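About Sostgate

We do short-stay and furnished rentals. Started in January with one apartment over a shoe repair place and a borrowed van. Now we look after 50 units, most of them one-bedrooms, most of them near the hospital or the train line.

Who stays with us -- traveling nurses, people between houses, contractors on long jobs, a few grad students. Minimum stay is 9 nights. Pets ok in the ground floor units, ask first.

Stojan Vukadinović runs bookings and keys. Stellan Söderlund does repairs, furniture, and the phone after hours. Cleaning is our own crew, not an agency, and they get paid for the full shift even when a checkout falls through.

Every unit has a proper kitchen. Full size counters, real cookware, somewhere to make toast. 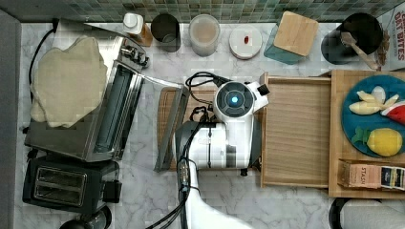
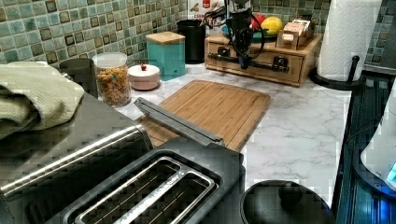
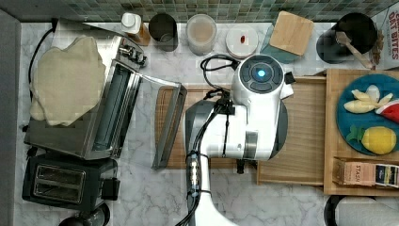

Rent covers heat, water, trash and internet. Parking is extra at the Torvik building and free evrywhere else. We don't charge a booking fee. Deposit comes back within 3 business days of checkout, by the same card you paid with.

Owners: if you have a place sitting vacant, talk to Stellan. We take over the lease or manage it for a percentage, your pick. He'll want to see the boiler and the windows before anything else. No upfront costs, monthly statement by email.

Things we dont do -- party bookings, single nights, anything without a working smoke alarm.

Office is Unit 2116, Trumeditz Building, second entrance, past the mailboxes. Buzzer sticks a little, push hard. Mornings are best for walk-ins, afternoons we're usually out doing check-ins.

Rates and house rules last updated 4/6/23.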